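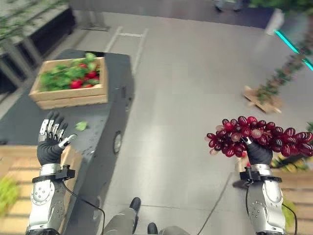 Anyone else completely lost in grape season right now? I moved into the old Maddocks place last fall, and the vine on the back fence finally gave me a real crop this October. I have eaten grapes with every meal for two weeks and I'm still not tired of them! What I'd love to do next is dry a big batch for raisins, but every recipe I find assumes small green seedless ones. Mine are much more like the bunch in the photo, oval and dark red, with a few paler pinkish ones mixed in. Do I pull the pale ones off before drying or leave them? And do I blanch first? I have an oven, a screened porch and a lot of enthusiasm – no dehydrator yet.

fencevine_dee
Posts: 30

---

Re: Drying red grapes at home

Welcome to the obsession! Yes, blanch. Bring a big pot to a boil, drop them in for 30 seconds, then straight into ice water. You want the skins to crack just a little. If you skip that step you'll be drying them until Thanksgiving. I do mine in the oven with the door propped open a crack and turn the trays every couple of hours. The smell in the house is unbelievable, like jam and toast.

Pale ones: taste one. If it's sweet, it goes on the tray. If it makes your face pucker, it goes to the chickens.

oldporchlight

---

Re: Re: Drying red grapes at home

Have to disagree with porchlight on the blanching. I've done it both ways and the blanched ones lose some of that winey flavor you get from a dark grape. I cut mine in half the long way instead and lay them cut side up. It's slow work at the counter, I won't lie, but you can flick the seeds out as you go and they dry faster than whole ones ever will. Put the radio on and settle in.

Also what variety is it? Makes a big difference. A table grape has so much water in it that a full tray shrinks down to a sad little handful.

Endik_Gardener

---

Quote from Endik_Gardener: "Also what variety is it?"

I wish I knew! The neighbor says the vine was planted in 1926, the same year as the house, and that the first owners got the cutting from somebody over in Nondgate. No tag, no paperwork. Thick trunk, peeling bark, big floppy leaves. Two seeds in most of them, and the skin is on the thick side. They're very sweet right at the stem end of the bunch and a bit sharper at the tip.

Halving them makes so much sense with the seeds. I hadn't even thought about biting into a raisin with seeds in it. Yuck.

fencevine_dee

---

Re: variety

Get cuttings off that vine this winter, please! Take them while it's dormant, pencil thick, three or four buds each, wrap them in damp newspaper and keep them in the back of the fridge until spring. If it's been there that long it likes your soil, and you'll want a backup if the old trunk ever splits. I'd trade you for a Zadlow White, which is our local name for a little green grape my aunt grew. Makes the best juice I've had.

On the drying question I'm with Endik. Halves, low oven, lots of patience. Don't wash them until right before you start or they'll go soft on you.

Deepika Pinto

---

Re: variety

Nothing wrong with seeds in a raisin. My grandmother's fruitcake had them and we all survived. I still say blanch. The flavor thing is in Endik's head :)

oldporchlight

---

Re: Re: variety

It is not in my head! Do a tray of each, Dee, and report back. Same oven, same temperature, labels on the trays so you can't fool yourself. I'll eat a whole jar of porchlight's if I'm wrong, which would be no hardship.

One real tip while we're at it: pull them a bit early, while they still bend and feel leathery, then leave them in a loosely filled jar for a week and shake it every day. If you see any fog on the glass, they go back in the oven.

Endik_Gardener

---

Trays are in as of 9 this morning! One blanched, one halved, masking tape labels on both. I left the pale ones in after tasting a handful, they were lovely. Deepika, yes to the trade – sending you a message about cuttings. Does anybody have an opinion on parchment or bare racks? I used parchment for the halves and now I'm worried they'll stick.

fencevine_dee

---

Parchment is fine, just peel them off and flip them once the tops feel dry. Bare racks leave you scrubbing grape sugar all evening.

Deepika Pinto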